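February
By Esperanza Kapoor

Report on the Open Day at the Plindudden Workshop

Our assignment was to visit a working robotics group, watch what it does and write down what we learned. Emmett Lyons and I picked the open day at Plindudden because it was on a Tuesday and we have no classes on Tuesday. We had also seen the poster, which promised "robots in daily life." I expected a robot that would bring me coffee. I had to buy my own from a machine in the hallway, and it gave me soup.

The group is called Hulby and it works on getting robot arms to handle ordinary household things. Jars, cups, lids, the stuff you drop at home without anyone writing a paper on it. Our host was Ignacio Pruitt, who runs the lab side and who had clearly given his welcome talk several times that morning, since he laughed at his own joke slightly before reaching it.

What we were told first

The opening talk took 20 minutes. The main point was that a robot arm does not know how to pick anything up until it has seen a great many cases of something being picked up. For a long time the group collected those cases by driving the arm itself with a pair of joysticks. Pruitt said a skilled driver could get through a simple task that way, but slowly, and most visitors who tried it ended up pushing the object off the table. Emmett was allowed a turn. I will record only that the object was a sponge and that it is fine.

The newer method is to leave the arm out of it. A person holds a gripper in each hand, the same general shape as the one the robot will use, and does the job directly. The position of the grippers is tracked while this goes on, and the recordings go into training. One pass at a task is called a demonstration, which caused some confusion on a day when everything was also called a demonstration. The group's goal for the spring is 3,000 of them. They had 2,000 when we visited, and Reginald Iwasaki, a second-year who does a large share of the handling, could tell us which of those had given him a sore back.

What we watched

The floor session was held after lunch. I had pictured a clean white room with glass walls. It was a big room with a polished concrete floor and equipment pushed out toward the sides, and people stood near the edges of it talking in library voices. The task involved a clear glass jar or bowl on the floor. We were asked not to step over cables, and I concentrated on this so hard that I missed the start.

The person doing the task wears a harness with straps over the shoulders and has a gripper in each hand. Each gripper carries a white cube with black-and-white square patterns on it. The patterns are there so that a camera can work out where the gripper is and which way it is turned. Pruitt said people always assume the patterns hold some kind of message. Emmett asked if they did. They do not.

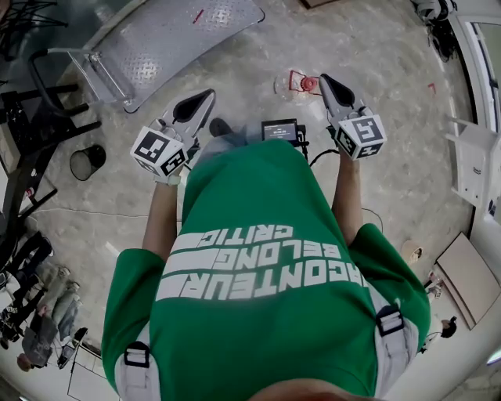 Why does the person use grippers instead of bare hands?

A hand has more fingers and far more ways to bend than the robot's gripper does, so a recording of a bare hand is full of moves the robot can't copy. Holding the gripper limits the person to what the robot will be able to do.

I thought about that answer for a while, mainly because I was then given a chance to feel it for myself. Visitors could use a spare pair at a side table, with a plastic cup and a saucer. I have been putting cups on saucers for most of my life and consider myself competent. With the grippers I had no sense of how hard I was squeezing, and my wrists kept wanting to help in ways that weren't available. It took me 5 tries. Emmett did it in one and has mentioned this since.

The robot's turn

The last part of the day was the arm, which the group calls Bimier. It is fixed to a bench and had been trained on an earlier batch of recordings. Its job was to pick up a cup and set it down on a mat. It moved toward the cup, stopped, appeared to reconsider its choices, backed up and went in again from the left. Then it picked the cup up very gently and put it on the mat, and a room full of adults applauded. I was one of them.

On the second run it picked up the mat.

Iwasaki said that second run was more useful to him. When the arm fails, the group goes back through the recordings to see if a similar situation is missing. In this case he suspected the mat had always been in nearly the same place, so the arm had never had to learn much about it. He wrote something on his wrist with a pen. There was a laptop open right next to him.

What we learned

I came in thinking the hard part of robotics was the robot. Most of what I saw was people doing a small task over and over with patience, and moving the object a little between goes. The variety has to be put in by someone. If every demonstration starts the same way, the training does not prepare the arm for a kitchen where someone else has put things away.

Our method also had problems. We had one notebook between us, and for the first talk it was in Emmett's car. Some of the quotes are from memory and I have left out the ones we disagreed on. We should have timed the runs with the arm. I also forgot to ask how long one demonstration takes, which was question one on the sheet our instructor, Ms. Haverford, gave us.

Pruitt has offered to answer more questions by email. We have sent him question one.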